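December
Roos Van Rooij, Frans Verstraete and Cor Van Hecke

4. What the block studies can and cannot show

4.1 Letter naming as an outcome

Most of the claims made for alphabet blocks rest on letter naming. A child is shown a capital, says what it is, and gets a point. The measure is cheap and easy to score, and we suspect this explains a good deal of its popularity. Its link to later reading is real but much weaker than toy packaging suggests, and it shrinks again once parental reading habits are taken into account. Several of the reports we reviewed skip that step. The Trustard trial did include a question on reading at home, but it was a single item answered by the parent, and few parents of a four-year-old will tick "never."

The Trustard authors sent blocks to 500 households and analyzed 400. We were not able to find out what happened to the rest. Martens, in his comment on the trial, treats the loss as harmless on the grounds that the two groups looked alike at the start. They looked alike on age and on number of siblings. Whether they were alike in patience, which is what a 5-week home diary mainly tests, is another matter.

There is also the question of orientation. On a printed test card the letter is upright. On a play mat it can face any way at all, and a child sitting across from a sibling will often meet it upside down (Figure 2). Some authors take this as a strength of blocks, since it should teach children that a letter stays the same letter when it is turned. Others blame the same feature for confusion between M and W. Both camps cite the Osman playroom data, and as far as we can tell those data support neither. Osman recorded which blocks were picked up and for how long. It did not record which way they faced.
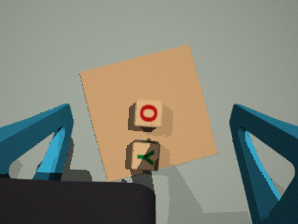
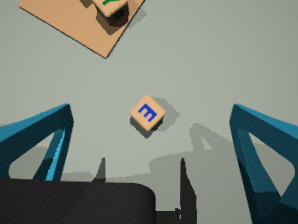
Figure 2. Lettered cubes and a tan board. The E in the second panel is turned from its upright position.

4.2 The problem of the interested adult

Our larger doubt concerns who else was in the room. In the Trerkau kindergartens, the block groups were run by teachers who had asked to run them, while the comparison groups drew pictures under whoever was free. Gains of 2 letters were then credited to the blocks. An adult who names letters aloud for half an hour a day could probably produce the same result with cereal boxes, and we would like to see somebody try it.

Vandenberghe has argued that the adult and the toy can't be separated in practice, so there is little point in separating them on paper. We understand the appeal of this but don't accept it. The Pokoreo set is sold to parents on the promise that children will learn while playing alone. If the effect needs a keen teacher at the table, that promise has not been tested by any study in our review, including the one Pokoreo paid for.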